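Lunch shift with the arm

September has been all sausages, and I'm not even sorry. If you've been following along, you know the Arnstead project started with folding washcloths and then moved on to food, because food is harder and (let's be fair) a lot more fun to talk about at parties.

So the job right now is skewers. I drive the arm by hand through a whole little routine -- pick up the sausage, hold it steady, get it onto the stick, put it down -- and the computer records everything the arm feels and sees while I do it. Do that enough times and the model starts to get the idea. As of last night we have 441 good runs saved, and I did 20 of them before breakfast, which my stomach did not enjoy one bit.

What I've come to love is how much goes into the squeeze. Too soft and the sausage spins when the stick pushes in. Too hard and the skin goes, and then you're holding mush! I keep the fingers low on the body so there's plenty of room up top for the stick, and I try to come in as straight as I can. A little lean is fine. I leave a few leaning ones in on purpose so the model doesn't think the world is perfectly lined up. 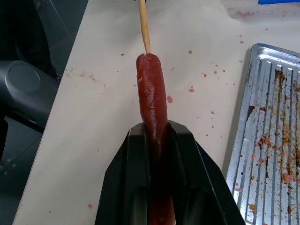
What I keep and what I toss

I used to save everything, and the folder was a swamp. Now I watch each run back the same day and give it a yes or a no. Drops are a no, unless I pick the thing up again and finish, in which case it's a big yes, I want lots of those! Long pauses where I'm scratching my nose are a no. Crumbs on the table are totally fine, and so is a messy tray -- real kitchens have both.

I name the folders after made-up towns so I don't mix them up. Irkia is the straight pokes, Laing is the recoveries. Laing is only 4 runs deep on the left-side approach, so that's my homework for the week.

Next up is 2 sausages on one stick. I tried it once yesterday around 4 pm and said some words I won't type here. More soon, once I've restocked the fridge.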